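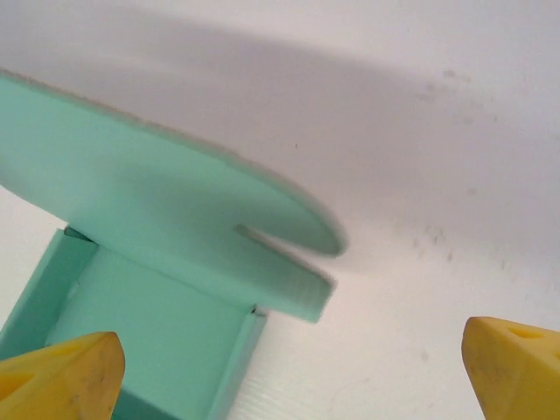
7 min read

A march needs a street

26/05/2022

Since last winter the women of the cannery and laundry workers' association in Narkbridge have asked the town for one thing. They want to walk down Market Street on the second Saturday of June, as their mothers and aunts did, with their banners and their drum. The town has answered that they may walk on the ring road by the old freight yard, in the morning, if they first put down a deposit of $3000.

I have lived in Narkbridge for nineteen years. I came from Bomum, where I was a young woman in a time when a march was a dangerous thing, and I did not expect that I would one day write in a newspaper about the route of one. In comparison with what I have seen, a ring road is a small insult. I still think it is an insult, and I would like to explain why I hold this opinion, with patience toward the people who do not share it.

Let me start with the rule itself. The town adopted it two years ago under the title of Orderly Use of Public Roads. Any group that wishes to walk in the roadway must give notice of six weeks. If the group is expected to be larger than a certain size, the town can choose the route and can ask for a deposit against cleaning and damage. The deposit is returned afterward, minus the costs. The rule does not mention protests. It speaks of "processions," and on paper it treats a protest, a wedding and a bicycle race in the same manner.

In practice it does not. The bicycle race has a sponsor who pays the deposit from an account that exists for such purposes. The wedding is small. The harvest parade is organized by the town, and the town does not ask a deposit from itself. What remains is the group of people who have a complaint, and these people are usually the ones with the least money. I do not say that someone planned it like this. A rule can be unfair without a bad person behind it, and I believe this one is of that kind.

Last June the association marched in Market Street for the last time under the old arrangement. There were 340 marchers according to the police, who are the only ones I know to have kept a number. I was among them, next to a woman who presses hotel sheets and who had brought her granddaughter on a scooter. We started at the bus station, went past the bakery and the bank, and stopped at the steps of the town hall, where a few speeches were given through a very bad loudspeaker. The subject was pay. Men who drive the forklifts in the cannery earn more than women who stand at the sorting line, and the company says that the jobs are different. They are different. I have done the sorting job for a season, and after it I could not close my right hand for several weeks. 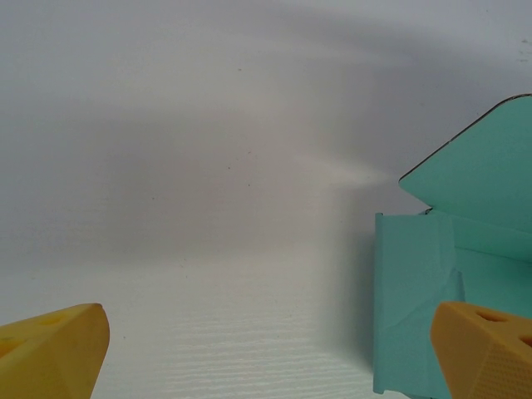

An open teal box beside a white tabletop.

What I remember best from that day is the customers of the bakery. Several of them came out with their coffee and watched. One man asked what the march was for, and he was told, and he said that his sister worked there and he had not known about the difference. He was not against us and he was not with us. He had gone out to buy bread.

For me this man is the whole argument. A march is addressed to him. The company already knows our opinion, because it has received our letters, and the town hall knows it as well. The man with the bread does not read letters to the company. He learns of the matter only if it passes in front of him on a Saturday, and it will never pass in front of him on the ring road, where there is a tire shop, a fence, and the back wall of a supermarket. The cars there go quickly. A driver will see some banners for a moment and think that there was an accident.

People who defend the rule tell me that the right is the same on every street. You can say the same words by the freight yard, they say, and you can take photographs and put them on the internet, where more people will see them than in Market Street. I have thought about this seriously. It is true that a photograph travels far. But the people who see it are mostly those who follow us already, and they see it alone, each with a telephone in hand. It is also strange to offer someone a place to speak on the condition that there are no listeners.

Then there are the shopkeepers. I take their objection more seriously than the other one, and I wish that our own side would do this too. A shop in Market Street earns on Saturday what it does not earn on Monday and Tuesday together. If the road is closed, the customers who come by car go to the shopping center in Pant, and some of them get the habit. The owner of a shoe store told me that she supports equal pay with her whole heart, that she pays her two employees the same, and that she cannot afford us. I did not have a good answer ready. I bought a pair of sandals, which was perhaps a weak answer.

Since then I have looked for a better one. Last year's march occupied the street for less than an hour. The harvest parade closes it from early morning until evening, and the shopkeepers like the harvest parade, for the reason that it brings people who buy. I would ask them to look at who was walking with us. They were women with wages to spend, few as the wages are, and after the speeches many of them stayed in the center to eat and to shop. The association could say this more clearly. It could also end the march at an hour that suits the shops, and print a small map so that drivers find the parking lot behind the library. These are things that two sides can discuss at a table in one evening, if both are invited to the table.
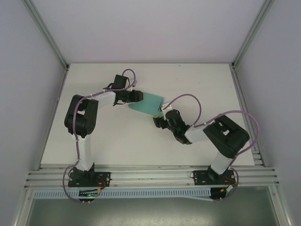
Two robot arms with a flat teal-green piece between them.

They were not invited. The decision about the ring road came in an envelope, one page long, without a name under it that one could call. The association answered with a petition, and it brought 3000 signatures to the town hall in a shopping bag. For a town of our size I find this remarkable. The reply was again one page, and it thanked the association for its interest in public roads.

I want to say something about the deposit also, because the officials speak of it as if it was nothing. "You get it back," they say. A person who says this has never had to find the money first. The association lives from monthly dues which are the price of a sandwich. To put aside such a sum for six weeks, it must empty the fund from which it helps a member when she is sick. If in those six weeks somebody falls sick, she will hear that the money is resting at the town hall as a guarantee against litter. Last year the litter was one broken drumstick and the paper cups, and we picked them up ourselves.

It is useful to look at Barum, on the other side of the river, which is smaller and not richer. Barum has a rule too. A group gives notice, a person from the town meets with it, and they go along the route on foot together. If the group causes damage, it receives a bill afterward, like any citizen who drives into a lamp post. The main street is the usual route, and the town must write down its reasons when it wants a different one. I have asked people there if they are disturbed by the marches, and mostly they had to think for a while before they could remember one.

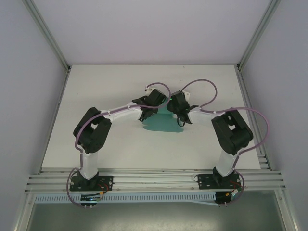 The part about written reasons is what I would copy first. When an official must write "we refuse Market Street for this cause," and put a signature under it, the cause has to be one that can be read aloud. There can be such causes. A building with scaffolding, an ambulance route, another event at the same hour, all of these are respectable, and I would accept them with no bad feeling. "Orderly use" is a mood. I cannot discuss with a mood, and I cannot appeal against it either.

Some of my friends in the association say that we should ignore the letter and walk where we always walked. I understand them and I am not with them on this point. In Bomum I saw what happens when a crowd and a line of policemen both believe that they must not step back, and the ones who paid for it were at the edges, old people and children, who could not run. The granddaughter on the scooter will be there in June. I prefer that we walk on the ring road this one time, all of us, as loudly as is permitted, and that before it we go to the council meeting and sit in every chair.

The meetings are open. They take place in the evening, when the second shift has already started, so it is good if those who work in the daytime come in the name of those who cannot. One may speak for three minutes. Three minutes in a foreign language go very fast, as I know from experience, and it helps to write the text beforehand and to read it at home to somebody who is honest.

I will ask the council to change two sentences of the rule, the one about the deposit and the one about the route, and to leave the rest as it is. Six weeks of notice is long, but we can live with it. I will also ask the company to send someone, though it is not on the agenda, and I do not believe that it will.

If you were in the bakery last June, with your coffee or your bread, I would be glad to see you there too.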